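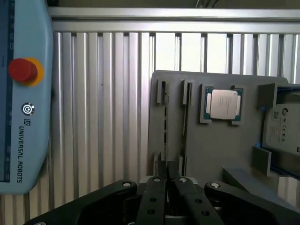
Ketill Nørgaard schrieb: Moin, ich hab mir euer Programm noch mal angesehen und glaube nicht, dass es am Greifer liegt. Wenn der Prozessor morgens sauber aus dem Halter kommt und nachmittags auf einmal verkantet, würde ich zuerst nachsehen, ob jemand den TCP umgestellt hat. Habt ihr die Punkte auf der Halterung relativ zur Ebene geteacht oder relativ zur Basis?

Status: in Bearbeitung
Projekt: Skurik (Studierendenprojekt, PC-Montage)
Gemeldet von: Kirsten Hafstein
Betreff: CPU verkantet beim Herausheben, danach Schutzstopp

Kirsten Hafstein
Hallo Ketill, tausend Dank, dass du dir das so schnell angesehen hast, und dann auch noch am Wochenende! Zu deiner Frage: teils, teils, und ich fürchte, da liegt schon ein Stück vom Problem. Die Punkte für die Festplatte und die Steckkarte hat Said relativ zur Ebene eingelernt, so wie es in der Anleitung aus dem Anedley-Kurs steht. Die CPU-Punkte sind älter, die stammen noch aus dem September, als wir den Halter zum ersten Mal gedruckt hatten, und die hängen an der Basis. Ich hatte das völlig vergessen, bis ich deine Nachricht gelesen habe (und dann ist mir erst mal der Tee kalt geworden).

Damit du alles beisammen hast, schreibe ich auf, was wir bisher probiert haben:

2022-03-05, vormittags
Programm langsam durchlaufen lassen, nur Anfahren, ohne zu greifen. Sieht gut aus. Danach mit Greifen, auch gut. Said wollte schon einpacken.

Nach der Mittagspause
Gleiches Programm, gleiche Geschwindigkeit. Die Finger schließen, der Arm hebt an, eine Ecke bleibt in den Klammern hängen, Schutzstopp. Wir haben von Hand freigefahren und den Prozessor wieder eingelegt. Beim zweiten Mal dasselbe, nur etwas später in der Bewegung. Von 22 Versuchen sind 6 so ausgegangen, die anderen liefen durch, wobei ich ein paar davon nicht schön fand.

Greifkraft heruntergesetzt
Keine Änderung. Wir haben sie danach wieder auf den alten Wert gestellt, damit nicht zwei Sachen gleichzeitig anders sind.

Ecken der Halterung nachgefeilt
Ein bisschen besser, aber ich traue der Sache nicht. Bitte nicht schimpfen, die Datei habe ich noch, wir können jederzeit neu drucken.
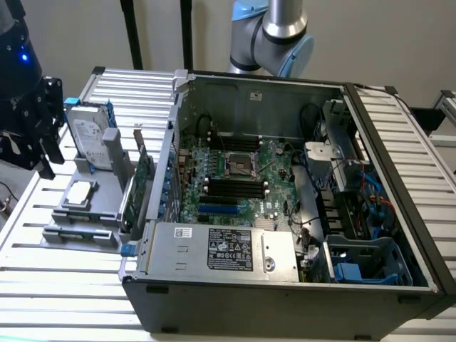

Was mir beim Aufschreiben noch eingefallen ist: Howard hat in der Pause den Gehäusetyp gewechselt und dafür alles auf dem Tisch ein Stück verschoben, auch die Halterung. Die Ebene hat er danach brav neu eingelernt, deswegen haben Festplatte und Steckkarte sofort wieder gepasst. Die CPU-Punkte sind natürlich stehen geblieben. Er ist untröstlich, ich habe ihm gesagt, dass er das gar nicht wissen konnte, es stand ja nirgends.

Was ich nicht verstehe: Müsste es dann nicht jedes Mal schiefgehen? Oder reicht das Spiel im Halter, damit es meistens noch klappt?

Ketill Nørgaard
Das Spiel reicht. Wenn der Versatz klein ist, zieht sich der Prozessor beim Schließen der Finger oft noch gerade, und manchmal eben nicht. Legt bitte die CPU-Punkte neu an, diesmal auf der Ebene, und zwar alle: Vorposition, Greifpunkt und Abheben. Die ersten 2 Zentimeter nach oben nur linear und langsam. Den Sockel im Gehäuse nehmt ihr euch danach vor, der braucht eine eigene Ebene.

Said Alaoui
Kurzer Zwischenstand von mir. Punkte sind neu, die alten habe ich gelöscht (Sicherung liegt im Projektordner unter alt_basis). Im TCP stand übrigens auch noch der Wert vom alten Fingersatz, da hattest du also den richtigen Riecher. Das habe ich vor dem Einlernen korrigiert. Die Nutzlast habe ich ebenfalls geprüft, da hatte jemand 400 Gramm zu wenig eingetragen.

Kirsten Hafstein
Und von mir noch hinterher: Wir haben bis zum Abschließen durchlaufen lassen und hatten keinen Schutzstopp mehr. Ich freu mich wirklich sehr, lasse das Ticket aber lieber offen, bis auch das Einsetzen in den Sockel ein paar Mal hintereinander gelaufen ist. Howard schreibt gerade einen Zettel fürs Bedienpult, was nach dem Verschieben alles neu eingelernt werden muss. Magst du da vor dem Aufhängen einmal drüberlesen, Ketill? Und weißt du, ob man zwei Ebenen im selben Programm gleich benennen darf? Said meint nein.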